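Magazine > Features > Cricket

News Fixtures Features Women's Game Archive

July
By the Features Desk

The Long Road Back to Four-Day Cricket at Kenley

When the Kenley ground last staged a four-day match, its scoreboard was worked by hand and the visiting side changed in a converted tea room. The fixture with Lirnley this month restores the longer format to a venue that had come to be known almost entirely for its short evening games.

The decision was taken over the winter, after a review of the regional calendar found that young batters were reaching senior cricket with very little experience of playing beyond a single afternoon. Under the revised schedule, each member club will play 3 four-day matches a season in addition to its limited-overs commitments. Kenley was asked to host the first of them and accepted without conditions.

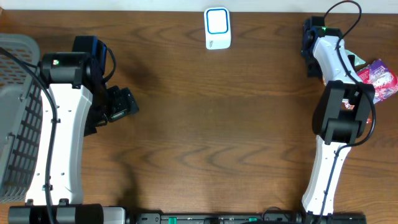
A Square Built for Patience

Preparation of the pitch began in early spring. Surfaces at Kenley have traditionally been cut short and rolled hard to suit stroke play, and the ground staff were asked to produce something that would hold together through the opening two days and offer the spin bowlers some help thereafter. Two strips on the western side of the square were relaid, and a third was rested from all cricket until the match.

Opinion within the club was divided on the merits of this approach. The evening matches bring in the larger crowds, and the loss of a strip in the busiest part of the summer required several junior games to be moved to the Horix recreation ground. Members were informed of the change at the spring meeting, and the revised junior fixtures were posted in the pavilion the following month.
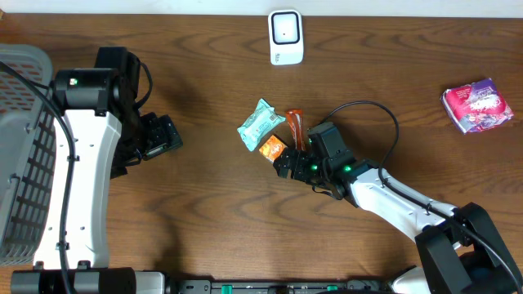 Lirnley arrive with the stronger record in the longer game. Their total of 732 against Kashindye, compiled across the better part of two days, remains the highest in the history of the competition, and much of that batting order is still available for selection. Their bowling is less settled. The opening pair has been broken up by injury, and the club has relied heavily on medium pace through the first half of the season.

Kenley's own concerns lie with the bat. The side has passed 300 on few occasions in any format, and its middle order has been chosen for quick scoring. The captaincy group has responded by moving a former opener back to the top of the order and by asking the all-rounders to bat one place lower than in the shorter matches. Practice sessions have been lengthened accordingly, with batters expected to face 80 overs between them in each full rehearsal. 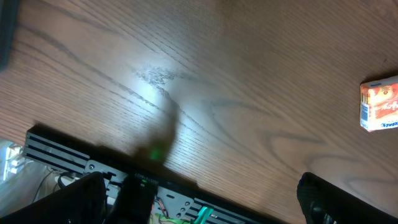 Play will begin at 11 a.m. on each of the 4 days, with admission free to members and to all spectators after the tea interval. The second new ball will be available after 80 overs. Should rain interrupt the opening day, lost time will be made up by extending the evening session on those that remain.

Kashindye will host the next match in the series, also against Lirnley, before the competition pauses for the limited-overs finals. The regional board will receive a report on attendance and playing standards in the autumn, and clubs have been invited to submit comments on pitch preparation before the fixture list for next season is drawn up.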